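Skarngate packing room: progress report to Civasel
Prepared by Ottmar Buschmann for Till Hollmann
February 5, 2018

1. Where we are

You asked for a plain account of what the grant has bought and whether it is working. The first half is easy. The second half I am less sure about, and I would ask you to read the favourable parts of this report with the same caution as the rest.

The room has been rearranged. The yellow table is in, the pegs are up, and the bins are in use on the floor. Soft goods now go across the table before they are packed, and small parcels wait in a bin until they are collected. All of that was in the plan you approved in May and all of it has been done, a little later than promised.

Whether the room is better for it depends on whom you ask and at what time of day. Mornings look very good. By late afternoon the bins have filled up with things that belong elsewhere and the table has become a shelf.

2. Money

The furniture line stood at £600 and has been spent in full. The table took most of it. I argued against the table when it was first proposed, on the grounds that the old bench was sturdy and already paid for, and I still think a coat of paint on the old bench would have given us half the benefit. I accept that the new surface is easier to wipe and that a black item shows up on yellow far better than it did on scratched grey. That is a real gain. I am not convinced it is worth what we paid.

The £200 set aside for labels and stationery has not been touched. We are using up what was in the cupboard, and I would rather hand the money back than buy a second label printer, as Tireck suggested in their quotation. Their argument was that one printer makes a queue. We have watched for the queue and have not seen it.

Nothing was spent on training. Lukoševičius Storage offered us a day on workplace layout at what they called a partner rate. I read the outline twice and could not find anything in it that was not also in their free leaflet, so I declined.

3. The table and the soft goods

Soft goods were always our worst category. A box has a top and a side and can be stacked. A padded bag or a folded cover has neither, slides off whatever it is put on, and hides anything underneath it. In the old layout these items went straight from the delivery cage into a bin, and small boxes were then lost below them. Two of last year's complaints were about parcels that had been in the room all along.

The new rule is that soft items go on the table first, are checked there for flaps left open and anything left inside, and are only then moved on. It is a sensible rule. It has been followed well when the room is quiet. When there is a rush the table step gets skipped, and I have done it myself.

The plan claimed that the drawer side of the table would keep tape and scissors to hand. In practice the tape lives on top. I have stopped moving it.

4. The bins and the pegs

The blue-grey bins were the cheapest thing on the list and, in my view, the most useful. They stand on the floor, they have a rounded rim that does not tear sleeves, and you can see to the bottom of one at a glance as long as only boxes go in it. The trouble starts when something large and soft is put on top of the boxes, which is the old problem in a new container. We have asked for boxes and soft goods to be kept in separate bins. So far this is a request and I would not describe it as a habit.

Labels should face upwards. Many do. Those that do not have to be lifted out and turned, and that costs more time than putting them in correctly would have.

The rack with the white pegs was meant for straps and loose ties. I was told it would be full within a week. It has mostly been bare, and I suspect we wanted pegs chiefly for the look of the drawing. I would leave it where it is, seeing that it takes up little space, but please do not fund a second.

The pictures are of the pegs, the table and the bin, in that order. 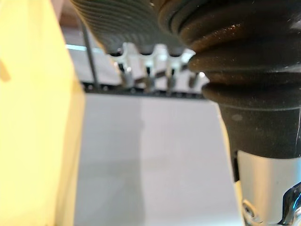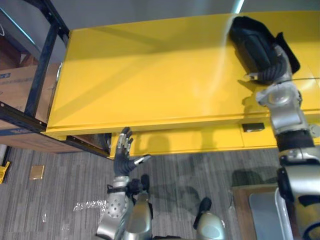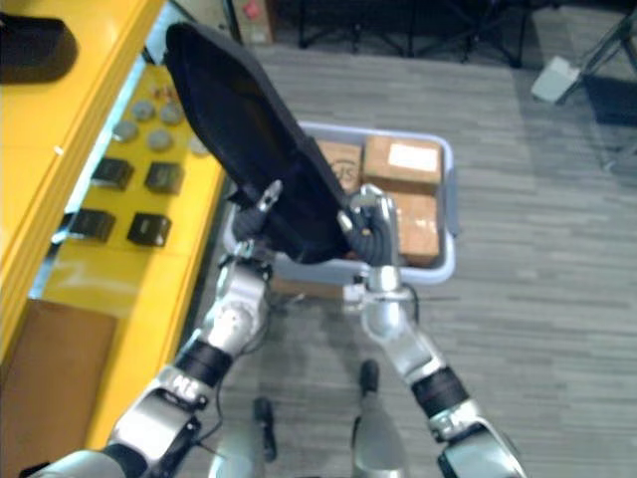

5. What the figures do and do not show

The only figure I trust is the number of parcels reported as mislaid, and it is too small to lean on. It has gone down. It also went down in the same months of the year before, when nothing in the room had changed, so I would be wary of anyone who puts it in a chart with an arrow.

The sheet by the door, where people were to note how long each batch took, has 73 entries. That sounds like a decent record until you read it. Several are in the same handwriting and the same pen, evidently filled in together at the end of a shift, and one just says "fine". I have not worked out an average from it and would ask that no one at Civasel does so either.

What I can say from standing in the room is that people now look for things in fewer places. There is the table, there are the bins, and there is the shelving, and if an item is in none of those it has left. Before the changes there was also the windowsill, the old bench, the space beneath the old bench and the top of the cage. I give the project credit for this, though I would point out that much of it came from throwing the old bench out - and that part cost nothing.

6. Still open

The gap beneath the table collects things. It is dark under there at one end and a flat parcel that slips off the edge can lie for days. A strip of board would close it. I have asked for a price twice and will ask again.

The light falls strongly across part of the tabletop and the gloss finish throws it back. Reading a label printed on shiny film is awkward in that patch. Turning the parcel solves it. If you want a proper remedy, a matt mat would do, and I would take it out of the stationery money.

The collection times have still not been agreed with the carrier. Until they are, the bins will be too full at the end of the day whatever we write on the wall. I regard this as the biggest obstacle we have, and it was not in the plan at all.

7. What I would ask of you

Please let the project run to the end of May without adding to it. There is a proposal going round for a second table, and I can see why it is attractive after a busy week. My objection is that we have not yet shown we can keep one table clear.

I would also like permission to drop the sheet by the door. In its place Till Hollmann could visit twice without much notice, once early and once late, and form a view. That would tell Civasel more than I can, and I am aware that I was against the table from the start and may be giving it less than its due.

The unspent stationery money can be returned now or held until the mat and the board have been priced. I have no strong preference, but I need the answer in writing before the next order goes in.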